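Boot won't stay up on an older estate, replace both gas struts or just one?

Posted in: Hurkwood Motoring Help > Bodywork and trim
Posted by fernlea_estate, 17/03/2024

Hello all, first post so be gentle. I've got an old estate, 87 thousand miles on it, and the tailgate has started coming down on my head. It goes up fine, hangs there for a bit while I get the shopping in, and then sinks. On a cold morning it doesn't even hang, it just drops. I've been propping it with a broom handle, which my daughter says makes me look like I live in the car.

I've had a look and one strut has an oily smear down the rod. The other looks perfectly dry and clean. The local factor (Bidside, on the ring road) wants me to buy a pair, and the lad on the counter got a bit shirty when I asked for one. Do I really need both? And is it something I can do on the drive, or is it a garage job? I can change a wheel and a wiper blade and that's about my limit.

The numbers on the old strut have mostly rubbed off. I can make out 2644 and then something that could be a B or an 8.

3 replies

Hutapea

Buy the pair! I did just the one on my old hatchback to save a few quid and regretted it for a year. The new one pushes harder than the tired one, so the tailgate goes up slightly twisted, and in my case it started rubbing the paint on one corner by the lamp. I ended up buying the second strut anyway, so I paid the postage twice for the privilege.

As for doing it yourself, if you can change a wiper blade you can do this. Most of them sit on a ball stud at each end with a little wire clip round the socket. You don't need to take the clip right out, just lift it with a small flat screwdriver until the socket will pull off the ball. I went too far with mine and spent ages on my knees looking for the clip in the gravel (never found it).

I always lay my bits out somewhere clear before I start, so I know what came off which side. Kitchen table if I'm allowed, garage bench if I'm not.
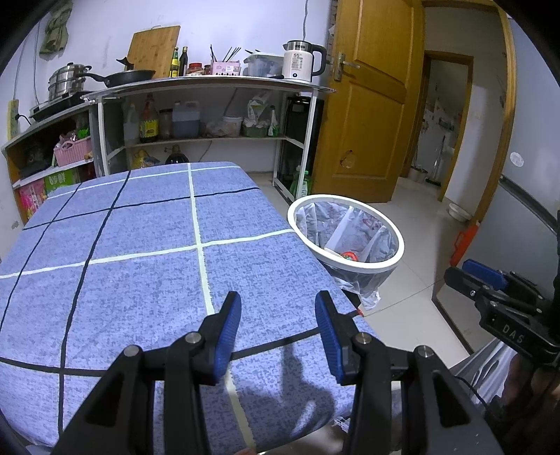
Order I do it in

Get someone to hold the tailgate up. A proper grown-up someone, it's heavier than you'd think once a strut is off. Your broom handle is fine as a back-up but I wouldn't trust my head to it.

Do one side completely before you touch the other. Top socket off first, then the bottom. Offer the new one up with the rod end pointing down when the boot is shut – they last longer that way round as the oil stays on the seal. If your old ones were fitted the other way, check the handbook before you copy my advice.

Push the new socket on to the ball until it clicks, give it a good tug, then swap sides. Wipe the ball studs first and put a dab of grease on. Mine took me less than half an hour, including the gravel.

Bernd Seidel

Agree with the above on buying two. On the part number, don't guess from the 2644. That could be a maker's batch mark for all we know. What you need is the length from centre of ball to centre of ball with the strut fully out, the stroke, and the force, which is given in newtons with an N after it. If you can't read the force, go by the registration and then check the length against your old one before you fit anything.

Force matters more than people expect. A friend fitted a pair rated at 1000 N to a light tailgate because they were going cheap, and it flew up so hard it pulled at the hinges. He couldn't get it shut without hanging off it.

Also ask whether yours has a spoiler or a rear wiper. Some models had a stronger strut with the spoiler, and the cheaper listings lump them all together.

Please don't drill or cut the old ones up to see inside. They are still under pressure even when they feel dead. The tip will usually take them with the scrap metal, but ask at the gate.

brilov

mine were 2 for the price of 1 at the Brilov sale in April last year, worth waiting if you can put up with the broom. got the wrong length the first time though so measure. they did swap them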